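About Rutthorpe Stays

Every rental company says it treats guests like family. We've met a lot of families and wouldn't promise that. Rutthorpe Stays looks after 14 cabins and lake cottages for the people who own them, and we try to describe each one as it is. If a listing elsewhere says "steps to the water," ask how many steps. At our Fudell cottage it's 70, and they're steep. 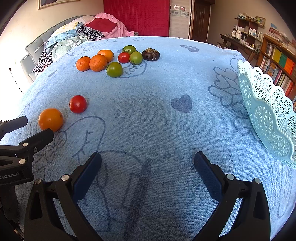
Béla Kiss started the company after a week in a "luxury" cabin with one working burner. He still stays a night in each place before we list it, and he doesn't trust photos, ours included. A towel with LOVE and a heart printed on it, with some mandarins and green tomatoes set on top, tells you very little about the water pressure. Read the house notes first. Orhun Yazıcı writes them and leaves in the road noise.

Cleaning fees are in the nightly price. We don't do "resort fees," as we have no resort.

Comments

Niall Shearer: Stayed at Fudell in November. Steps as advertised. Wifi was worse than the notes say.

Asanka Chowdhury: Do any of them take dogs, or is "pet friendly" another word you don't believe in?

We use cookies to remember your search dates. Accept | Settings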